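The engineer comparing grippers at Haltska would not name a winner. "Vendors quote you a success rate," she said. "Success at what? Picking up a block?"

Her bench has two candidates, the Tsuji and the Grokedow. She has logged 543 grasps, 199 of them on cloth, and trusts only the cloth ones.

"A pinch looks great until you ask for the same pinch again," she said. The wrist camera doesn't settle much either, in her view. "Half of what I get is blur."
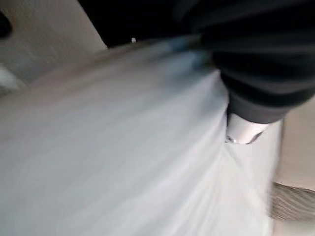

## What would change her mind

"Thirteen clean folds in a row. I haven't seen it."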